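When the arm waits before it closes: grasp checking with one finger force signal

Jan 3, 2020

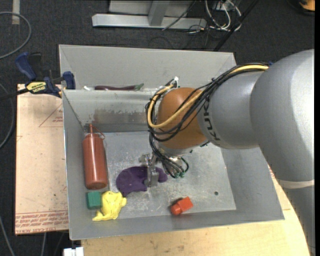 The KUKA arm over our gray bin, five objects in the main compartment.

Since June I have been working on one small question inside a bigger bin picking project, and now I have enough results to write them down in one place. The question is this: if the arm feels the object a little bit before it grasps, does it drop fewer objects afterwards?

The normal way, which we also used in the first months, is to look from above, choose a grasp point, go down, close, and lift. The camera decides everything. It works well for boxes and blocks. It works badly for soft flat things, because from above they look like a perfect big target, but there is almost no height for the fingers to hold. Our purple soft object is the best example. The network gave it very high scores all the time, and I learned to distrust these scores.

My method adds one step that I call the pause touch. The arm goes down to the chosen point with the gripper open, and it stops at the first contact. Then it moves a very small distance to one side and back again. During this motion I record the force. A hard object gives a sharp rise, a soft one gives a slow slope, and the bin floor gives a signal that is sharp and also very flat after it. A small classifier reads this curve and answers only one thing, close or do not close. If the answer is no, the arm goes up and takes the next point from the list.

I named the software Vurent, only because it was a free name in our repository and I needed a folder. The vision part is older and is called Kiltstead. I did not change Kiltstead at all for these tests. I wanted to see the effect of the touch alone, and when two things change together I can never say which one helped.

For training I collected 3,000 touches. Most were on hard plastic, and this was a mistake in my planning that I saw too late. The classifier became very sure about bottles and toy parts and quite lost with fabric. I repaired this partly by giving more weight to the soft examples, but a better collection would be the correct solution.

Now the result. On the set of soft and flat objects, the success of the lift was 32 percent with the camera only. With the pause touch it became 67 percent. On hard objects there was no difference that I would dare to report. Each try is slower, of course, and for a real picking line this matters. I think one could switch the touch on only when the object is flat, but I did not test it yet.

Some details for people who want to build something similar:

The side motion must be short. In my first version it was longer, and the finger pushed light objects away, so the classifier learned to recognize "the object is gone now". It had excellent accuracy and it was useless.

The cables disturb the signal. Our bundle runs along the arm and makes loops next to the wrist, and when the wrist turns, the loops pull. I saw this in the data as a slow drift that depends on the wrist angle. Now I take a zero measurement directly before each touch, in the same wrist position, and most of the drift is gone. I spent many evenings looking for a bug in my filter before I thought about the cables.

The walls of the bin are sloping, and a contact with the wall looks similar to a contact with a soft object, because the finger slides a little. For now I forbid all grasp points close to the wall. This means that objects lying at the edge are sometimes never picked, and I counted these as failures in both methods.

I also tried to use the sound of the contact with a cheap microphone. The motors were louder than everything else and I stopped after one week.

I got the idea for the side motion from an old internal report with the title Mokuvbridge, where the same trick was used for finding the edge of a metal sheet. It had nothing to do with grasping, but the curves looked so similar to mine that I copied the speed settings from it and they are still in the code.

Next I want to repeat the collection with more fabric, and also with objects that lie on each other. At the moment the classifier has no idea that below a soft thing there can be a hard thing. I will also write the zero measurement as a separate small tool. If you have force curves from soft objects and can share them, please write to me under this post, also when the format is ugly.

Pētersons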